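Mamier Worktop: Set-up and Care Guide
Section 4. The Wooden Top in Daily Use
Revised February 19, 2024

4.1 Scope

This section applies to the light wooden top supplied by Fukitz for the Mamier bench, in all lengths. It covers the first treatment, the placing of objects on the top, routine cleaning, and the repair of surface marks. Assembly of the legs and rails is covered in Section 2. Tops ordered without the factory sealing must be treated as described in 4.2 before anything is placed on them.

4.2 First treatment

1. Set the bench at its working height. The standard height is 93 cm, measured from the floor to the upper face of the top.
2. Remove the shipping film and leave the top uncovered overnight in the room where it will be used.
3. Wipe the surface with a dry, lint-free cloth, following the grain.
4. Pour a small amount of Grostitska bench oil onto the cloth. Do not pour oil directly onto the wood. One 300 ml bottle is enough for two coats on the standard top.
5. Spread the oil in long strokes along the planks. Treat the front edge and both ends as well.
6. After 20 minutes, wipe off all oil that has not been absorbed.
7. Repeat steps 4 to 6 on the following day.

CAUTION: Cloths soaked with oil can catch fire without an outside source of heat. Lay them flat outdoors to dry, or store them under water in a closed metal container until they can be thrown away.

Note: The underside requires one coat only. Tops that are fully dry on one face and oiled on the other may bow slightly during the heating season, most often from December onward. A slight bow will normally settle after the underside has been treated.

4.3 Fixing equipment to the top

1. Mark the position of each base before drilling. Keep all holes clear of the metal plates on the underside.
2. Drill pilot holes straight down. Put a scrap board under the top if the hole will go all the way through.
3. Place a washer beneath every nut and screw head that bears on the wood. Grade 304 stainless steel is recommended.
4. Tighten by hand. Power drivers crush the fibers and leave a ring that cannot be sanded out.
5. Check the fasteners again after one week of use.
6. Lead cables over or behind the bench with enough slack that they do not rub on the edge.

CAUTION: Disconnect powered equipment from the outlet before working on its fasteners or cleaning beneath it.

4.4 Placing loose objects

Flower pots may be kept on the top provided that a waterproof saucer is used and the pot is lifted for cleaning once a week. Hand-held rotary tools must be switched off before they are laid down, and the bit should point away from the user. Books and cardboard boxes may stay on the top for any length of time, although the wood beneath them will darken more slowly than the rest.

4.5 Appearance of the surface

Pale color and visible grain are normal. Faint scuffs and small dark specks do not affect the strength of the top and are not grounds for a claim under the warranty. 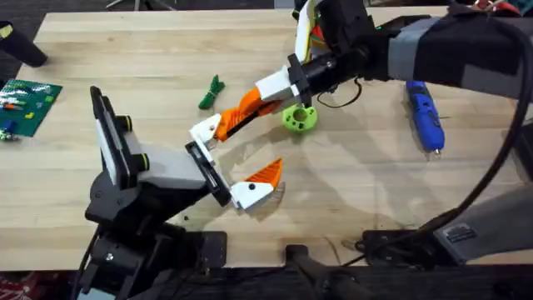 Planks of a butcher-block top, with light scuffs and specks. 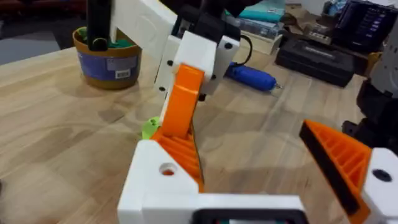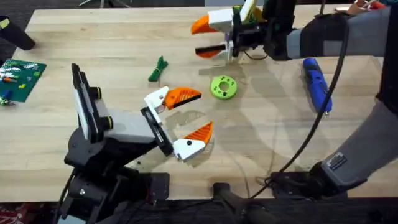 One owner has objected that the specks should not be left alone, as the instructions advise, and reports having sanded the whole top every spring for several years. In the owner's view a top treated in this way stays lighter and takes oil more evenly. Fukitz has no objection to yearly sanding, provided that the grits given in 4.7 are observed and the top is oiled again on the same day. The warranty remains valid.

4.6 Routine cleaning

1. Clear loose objects from the area to be cleaned.
2. Brush off dust and shavings. Compressed air must not be used.
3. Wipe with a cloth that has been dampened and wrung out well.
4. Dry immediately with a second cloth.

Do not use bleach, scouring powder, or furniture polish containing silicone. Spilled water should be removed at once, particularly near drilled holes. Glue is best left to harden and then lifted with a plastic scraper held nearly flat.

4.7 Removing marks

1. Test the procedure on the rear edge.
2. Sand the mark with 100 grit paper, always along the grain. Extend the sanded area a hand's width beyond the mark in each direction.
3. Change to 180 grit and sand until the scratches from the first paper are gone.
4. Finish lightly with 300 grit.
5. Remove the dust and apply oil as described in 4.2, steps 4 to 6.

Note: The repaired area will be lighter than its surroundings for several weeks.

CAUTION: Wear a dust mask and eye protection. Cover the moving parts and open housings of any equipment that remains on the bench. Wood dust must not be allowed to enter them.

4.8 Spare parts

Bench oil, washers, and replacement edge strips can be ordered from Gyamfi, the parts distributor for the Mamier range. State the length of the top and the year of purchase. Edge strips are delivered untreated and must be oiled before they are fitted.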